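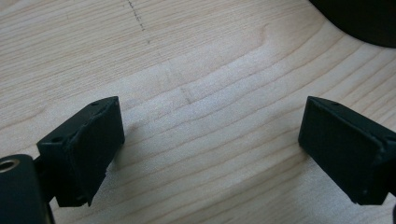 My brother-in-law told me that the well at Cisemberg granted wishes, and that I was a fool for driving past it every day. He had paid 457 to the man at the gate. The man gave him a paper with a stamp on it.

"What did you wish for?" I asked.

He couldn't say, or it wouldn't come true. Handy rule, that.

I went up in April anyway. The sign said the well had helped 2,957 people, and the last 7 had been painted over something else. I leaned in and asked for my money back — out loud, so there could be no mix-up.

The man at the gate stopped chewing. He looked at the well, then at me, and reached slowly for the cash box.

"It's never asked me for that before," he said.

I still think he was in on it.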